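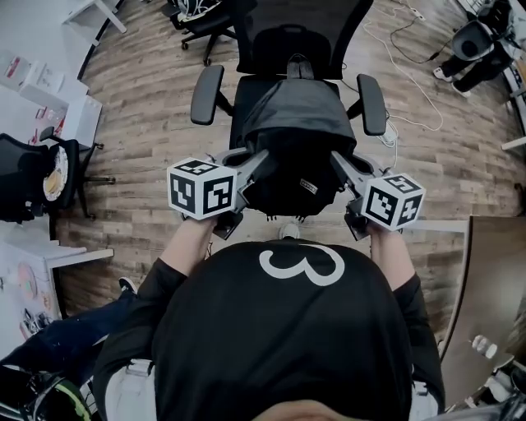

Handheld grippers with marker cubes at a draped garment, one of the cloth tasks in the Belau comparison.

Two Handheld Grippers, One Pile of Cloth
Sun 4 April

The cheapest way to collect manipulation data is to leave the arm out of it. A person holds a pair of grippers, a camera records from head height, and the motion is recovered afterward from the video. The arm only appears at the end, when a policy trained on the recordings has to run on hardware.

Belau, a small integration shop that builds pick-and-place cells for laundries and returns warehouses, wanted to know how much the gripper itself matters in that process. Its engineers had been using a handheld design called the Wurura, a parallel-jaw unit with flat pads. The candidate replacement was the Matos, which has angled gray plastic fingers and a longer handle. Both were fitted with the same tracking cubes and run through the same tasks over several weeks, in an ordinary office.

The tasks were chosen for cloth. Rigid parts had been covered in a trial the previous November, and the two grippers had scored close enough that the team stopped looking. Fabric is less forgiving. A garment over a chair offers no fixed grasp point, the folds hide one another, and dark cloth on a dark seat gives the vision side very little contrast.

Tracking

Each gripper carries a cube with a square marker pattern on its faces. Every face has its own pattern, so a single clear view of one face is enough to fix the position and orientation of the tool. Two faces are better. With one face seen nearly head-on, small errors in corner detection turn into large errors in tilt, and the recovered path shows a flutter at the wrist that no operator made.

Mounting position took longer to settle than expected. Belau first put the cubes on top of the grippers, where they blocked the operator's view of the fingertips. Operators leaned to one side to see past them, and the head camera leaned too. Moving the cubes to the outer sides cleared the line of sight. It also kept the two cubes apart when both hands closed in on the same piece of cloth, which had been the worst case for lost tracking.

The cost is weight on one side. The Wurura, with its short handle, rolls outward in the hand once the cube is fitted, and operators reported sore forearms after long sessions. The Matos handle is long enough for the lower fingers to resist the roll. A counterweight was tried on the Wurura and dropped, as it made the unit heavier than the arm-mounted version it was supposed to imitate.

Results

The full set came to 1,642 recorded attempts, split evenly between the two designs. An attempt counted as usable if both grippers were tracked through the whole motion and the garment ended up where the task sheet said it should. On that measure 74 percent of the Matos attempts were usable, against 55 percent for the Wurura.

The gap has two sources, and Belau was careful to separate them. Part of it is grasping. The angled fingers slide under a fold and close on a narrow edge, while flat pads tend to push the fold ahead of them. On garments hanging over the front of a seat, Wurura operators usually needed a second try, and the second try often disturbed the part of the cloth the other hand was holding.

The rest is tracking. Flat pads have to approach cloth from above, and that turns the outer face of the cube down and away from a head camera. The angled fingers reach the same point with the wrist closer to level. Nothing about the cube or the camera changed between the two sets. The difference came from how each tool makes a person hold an arm.

The Matos did worse in one group of tasks. Thick seams and stacked layers forced its fingertips apart, and the plastic flexed enough that the recorded jaw opening no longer matched the real one. The Wurura held these without trouble. Stiffer fingers have been printed, but they were not ready in time to be included.

On the arm

A training set is only worth what it does on the robot. Belau mounted matching versions of both grippers on a two-arm station running a Bundberg controller and trained one policy per design, each on its own usable attempts. The Matos policy lifted and moved the test garment more often, though it also had more data to learn from. A second pair of policies, trained on sets cut to equal size, narrowed the gap without closing it.

Latency was a separate problem. The controller adds a fixed delay between the commanded and the actual jaw position, and the handheld recordings contain no such delay. Shifting the jaw commands earlier by 12 milliseconds brought the two into line for slow motions. Fast closes still arrive late – visible mainly when the cloth is already sliding.

Belau has moved its cloth work to the Matos and kept the Wurura for boxes, trays and heavy seams. Running both means two calibration files and two sets of spare pads, and operators have to note which pair they picked up at the start of each session. The next round will repeat the seam tasks with the stiffer fingers and add a light-colored garment to the set.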